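The Cuvbridge footbridge vote, and what the papers say

20 December 2019

The district council met last week to decide whether to keep the old footbridge at Cuvbridge open to cyclists. I have now read the full agenda pack, which took two evenings, and these are my notes.

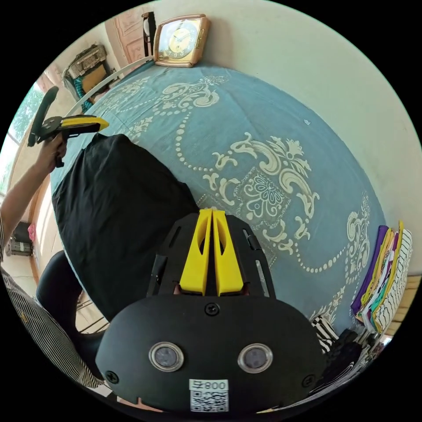
The proposal before members was to make the bridge walkers only, with a dismount sign at each end and a staggered barrier on the Flomness side. The officers' report gives the clear width between the parapets as 2 metres. It then says that a shared path of that width is below the council's own standard, but does not say which edition of the standard was used. I wrote to ask in November and had a short reply telling me to consult the pack.

The petition against the change had 1,502 valid signatures. Under the standing orders, anything above 200 gets a slot to speak, and there is no further threshold, so the rest of the signatures made no procedural difference. Smaranda Gavrilă presented it. She used most of her time on the barrier drawing, which shows a gap too narrow for a cargo bike or for most mobility scooters. The drawing is on page 12 of the second appendix for anyone who wants to check. I did, and the dimension she quoted is the one printed there.

Prasert Rojanasak, who sits for the Noiphan ward, moved an amendment. It kept the bridge open to cyclists, dropped the barrier and asked for a repeat count of users in spring. The original count was done on a single weekday in heavy rain. The report mentions the rain in a footnote and then uses the figures without any adjustment.

The amendment passed. The voting was by show of hands and no names were recorded, so I cannot say who was on which side. A recorded vote has to be requested before the vote is taken, and the request came after.

Two matters are still open. The first is the surface. The report says the deck boards are near the end of their life, and the repair is listed under the Besitz depot's works programme with no start date. If the boards are replaced, the bridge will have to close for a time, and the signed diversion goes along the main road with no cycle lane. The amendment says nothing on this.

The second is the legal status of the approach path from Flomness. The definitive map shows it as a footpath. Cyclists have used it for years — I am one of them — but long use by bicycle does not turn up on the map by itself, and somebody has to apply. As far as I can find, no application has been made. The officers know this, as it is in paragraph four, but it was not raised in the debate.

I have asked for the spring count method to be published before the count is done. If I get an answer I will add it underneath this post.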